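Skallow launderette to keep its hours, for now

The launderette on Drello Street will go on opening until nine at night through the winter, the town council has decided, after a consultation that drew 78 written responses in a town that managed 31 for the bypass.

Cutting the hours was meant to be a quiet bit of housekeeping. The council owns the building, pays for the lighting in the passage beside it, and had noticed that the passage light was the only one on that side of the street still burning after six. A paper went round in October proposing that the doors should shut at half past five, "in line with customer patterns elsewhere". Elsewhere was later found to mean Jellville, where the launderette shut for good some time ago and customer patterns have been very steady since.

The responses began arriving within days. Several came on the official form, which offered a choice between "support" and "strongly support" and a box for other remarks. The box was small. People went over the edges, then on to the back, and in one case on to the reverse of a takeaway menu stapled to the corner. 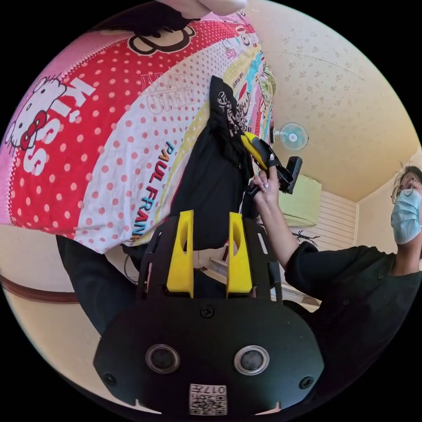

Most of the complaints were about work. The early shift at Cheng Packaging finishes at two, but the late one starts then, and a good part of Skallow does one or the other depending on the week. Anyone on days gets home at six with a duvet that won't fit in the machine in the kitchen. Under the plan they would have had a choice between a half day's leave and a bus to Jellville, which, as several people pointed out on the form, in the margin, no longer has a launderette.

There was also the matter of the big drier. Skallow has one, it takes a double duvet, and regulars speak of it with the sort of respect other towns keep for a war memorial. It is slow to start and has to be leaned on. The council's paper listed it as "surplus capacity", a phrase that was read aloud at the public meeting and had to be read again once the noise died down.

The meeting itself was held upstairs at the library, in a room with 42 chairs. The remainder stood along the radiators or sat on the stairs, where they could hear the questions but not the answers, and reported afterwards that they hadn't missed a great deal. Officers explained that the saving from closing early would come to £900 a year. Someone asked whether that was before or after the cost of the consultation. Officers said they would come back on that. They have yet to come back.

A compromise was floated halfway through the evening, under which the place would stay open late on alternate weeks. It lasted as long as it took somebody to ask which weeks. A second idea, that residents might book a machine through the council website, did a little better, until it was remembered that the website is also how you book a slot at the tip, and that the tip has been showing no slots since the spring.

Ironing came up too. The long table at the back, where people fold and press and put the world to rights, isn't mentioned anywhere in the paper, and there was a feeling in the room that whoever wrote it had never been past the change machine. The change machine, for the record, has been out of order for most of the year. Customers get their coins from the chip shop next door, which also shuts at nine and had sent in a response of its own.
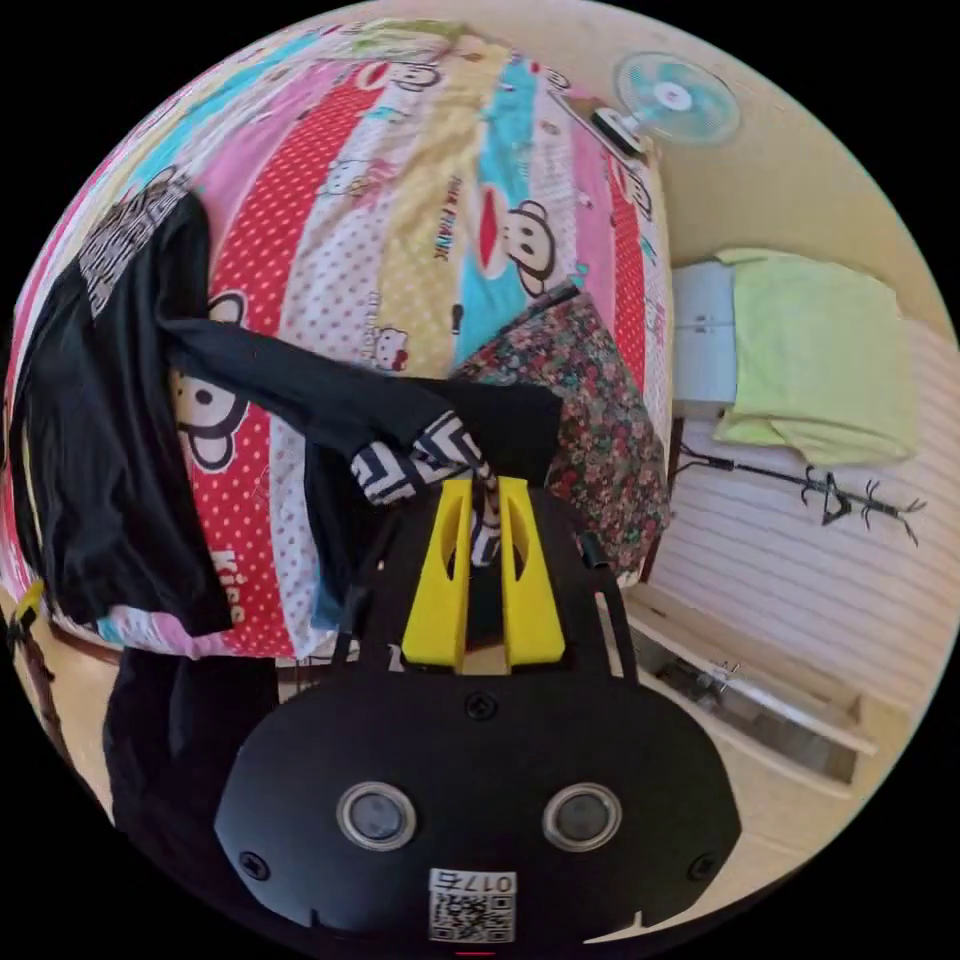
One woman on the stairs said she had been drying school uniforms there at eight in the evening for six years and would like to know what the council thought people wore the next morning. She didn't get an answer either, though she did get a round of applause, passed up the staircase in stages.

In the end the vote took less time than putting out the chairs. The hours stay as they are until the end of March, when there will be a review. The review will look at footfall, heating, the passage light and "alternative models of provision", and will be informed by a further consultation. The form is being redesigned to include a third option.

Meanwhile a notice has gone up in the launderette window thanking residents for their patience during the changes. There have been no changes. Asked about it, the council said the notices had been printed in advance and it would have been a shame to waste them.

The last wash is at eight.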